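Search this forum
Advanced search

Potatoes in foil or straight on the oven shelf?

galtau_jen
Doing baked potatoes for 18 at the Jivcombe allotment supper in June. The hall oven is slow and I have 5 shelves' worth of spuds to get through. My mum always wrapped hers in foil. My sister says that ruins them. Which is it?

Omid Hosseinzadeh
Straight on the shelf. Foil holds the steam in and you get a boiled potato with a soggy coat. Prick, rub with oil and salt, 200 fan, an hour and a bit depending on size.

marrowman
Disagree. For a crowd I wrap every time. The skin is softer, yes, but they stay hot on the table while people faff about with the salad. Half of them leave the skin anyway.

Omid Hosseinzadeh
Then bake them bare and wrap them after. You keep some of the crispness if you don't leave them too long.

marrowman
Wrapping after is what I do for the ones people take home. I fold it into a flat packet, nothing fancy, and it goes in a coat pocket.

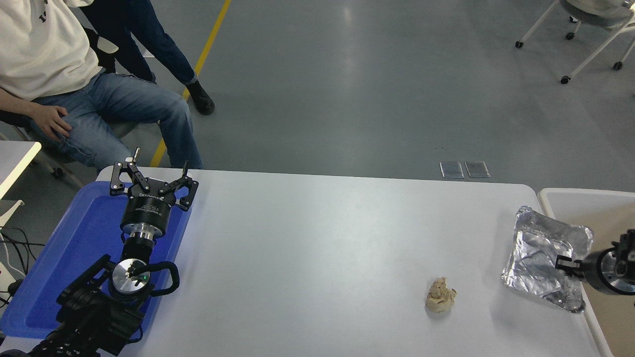 Re: Potatoes in foil or straight on the oven shelf?

kullari_kate
A packet that shape is fine for leftovers, but don't leave a wrapped potato sitting out all evening. Unwrap it and get it in the fridge once it has cooled.

marrowman
Fair point. They get eaten on the walk back here, but I'll mention it to people.

two_sheds
Nobody has asked what potatoes. If they're waxy it won't matter what you do with the foil. Get a floury one, King Edward or Maris Piper.

galtau_jen
Maris Piper, a big sack from the farm shop. Does the time go up if the oven is full?

two_sheds
Yes. I'd allow an extra 35 minutes and swap the shelves over halfway. Test the fattest one with a skewer.

Omid Hosseinzadeh
Agree with that – and leave gaps between them.

galtau_jen
Thanks all. Going bare, then wrapping whatever is left over. Mum will not be told.

Related threads
Cheap fillings for a crowd
Can you freeze baked potatoes?
Slow hall oven, any tricks?
Coleslaw without mayonnaise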